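Prasasgate Two-Arm Bench Cell: Set-up Guide
Section 2. Planning and budgeting before you order

Read this section before you send the order form to Tanden. Most extra costs come from parts left off the first order.

1. Decide what the cell will handle. List the lightest and softest items first.

2. Choose the working area. Both arms must reach the tray with the rack and other fittings in place. Check this in the Beddoe simulator before paying a deposit.

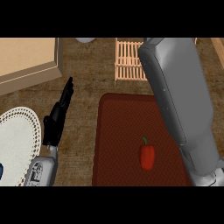

3. Set the budget. Allow 50 per cent for the arms, 40 per cent for hands and fittings, and keep the rest for training and carriage.

Note: hands are priced singly. A two-arm cell needs two. 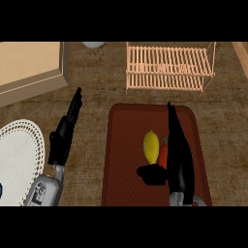

Spare fingers are a separate line on the quote and have a longer delivery time than the arms. Order them with the cell -- a later order carries its own carriage charge. If your list mixes shapes, such as a lemon and a red pepper on the same tray, ask for a trial of the standard fingers before choosing the Pukero set.

Caution: do not cut the bench to size until the base drawings are signed off.

Quotes are handled by Lakshmi Arumugam, site surveys by Mervyn Bickerstaff. Surveys for June must be booked by 5/18/26.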